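La fibra de avena en el desayuno se asocia con menos picos de azúcar a media mañana, según un estudio

Junio --- Desayunar avena con fibra añadida podría ayudar a mantener más estable la glucosa hasta la hora de comer, según un trabajo presentado el viernes por un equipo de la Universidad de Brombridge. Los participantes que tomaron la versión enriquecida tuvieron subidas más suaves después del desayuno y dijeron llegar con menos hambre al mediodía. Resultados preliminares, todavía sin revisión por pares.

El ensayo reunió a 300 adultos con glucosa en ayunas algo alta pero sin diagnóstico de diabetes. Trece semanas de seguimiento. La mitad desayunó un preparado de avena con betaglucanos, la fibra soluble propia de este cereal; la otra mitad, un desayuno de las mismas calorías a base de pan blanco y mermelada. El resto del día, cada cual comió como siempre.

"Lo que nos interesaba era la mañana entera, no solo la primera hora", explica Li-hua Man, nutricionista y primera firmante del trabajo. "Casi todos los estudios miden dos horas y lo dejan ahí. Nosotros seguimos hasta la comida".

Para ello se usaron sensores continuos en el brazo, que los voluntarios llevaron en dos tandas de siete días, una al principio y otra al final. También rellenaron un cuestionario de apetito a las 9, a las 11 y a las 13 horas. El grupo de la avena puntuó más bajo en hambre en las dos últimas tomas - en la de las 9 no hubo diferencias entre unos y otros.
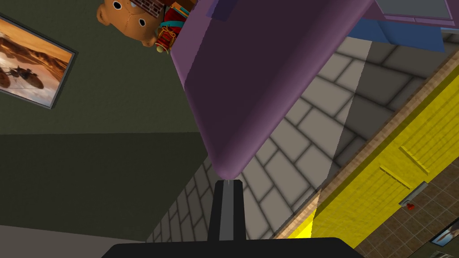

El efecto no fue igual para todos. Los que más notaron el cambio fueron quienes partían con las cifras más altas y quienes solían desayunar poca fibra, menos de lo que aporta una rebanada de pan integral. En las personas que ya comían legumbres y verdura a diario la diferencia casi desaparece. En la versión web de esta noticia, junto a la imagen simulada de una pinza negra casi tocando la esquina de un objeto morado grande, está el enlace a las tablas completas, con los datos separados por edad y por glucosa inicial. Conviene mirarlas antes de sacar conclusiones: el grupo de mayores de 65 es pequeño.

Los betaglucanos forman una especie de gel en el intestino que retrasa el paso de los azúcares a la sangre. El mecanismo se conoce desde hace años. Menos claro está cuánta fibra hace falta en un desayuno normal, de los de salir corriendo, y si el efecto aguanta cuando la gente se cansa de comer lo mismo.

Y la gente se cansa. Según el resumen, el abandono se concentró en las últimas semanas, casi siempre por aburrimiento con el sabor y no por molestias digestivas. Hubo quejas de gases en los primeros dias, leves, que remitieron solas en la mayoría de casos. Ningún efecto adverso grave.

Aleksi Koskela, endocrinólogo del hospital de Skanstead y ajeno al estudio, pide prudencia. "La comparación es con pan blanco y mermelada, que es un rival fácil", señala. "Me gustaría verlo frente a unos huevos con pan integral, o frente a un yogur con fruta. Es lo que desayunan muchos de mis pacientes". Recuerda además que ni la hemoglobina glicosilada ni el peso cambiaron de forma apreciable entre los dos grupos, y que con trece semanas tampoco se podía esperar mucho.

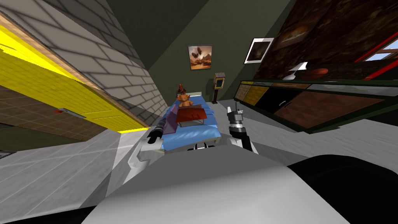 Dormitorio simulado, con una cama de ropa azul y dos brazos robóticos.

El preparado lo suministró Taliteck, fabricante de ingredientes para cereales, que cubrió tambien parte del coste de los sensores. La empresa no intervino en el análisis, según la declaración de intereses. Beril Altıntaş, responsable de la estadística, asegura que el plan de análisis quedó registrado antes de reclutar al primer voluntario y que se puede consultar.

Siguiente paso: un ensayo más largo, con hasta 2.000 participantes y tres desayunos distintos en lugar de dos. Uno de ellos será sin cereales. La financiación vendría de la Fundación Yeh, aunque falta la firma. Si se cumplen los plazos el reclutamiento arrancaría después del verano, en Brombridge y en Skanstead a la vez.

Mientras tanto, los autores no recomiendan comprar productos enriquecidos. Los copos de avena corrientes ya llevan betaglucanos, recuerda Man, sobre todo los gruesos, y salen bastante más baratos. Aconseja mirar la etiqueta - muchas avenas instantáneas de sabores traen azúcar añadido - y aumentar la cantidad poco a poco, con agua suficiente. Quien tome medicación para la glucosa debería consultarlo antes con su médico o su enfermera.

Los datos completos se enviarán a una revista en las próximas semanas. El resumen y las tablas, de momento, solo en inglés.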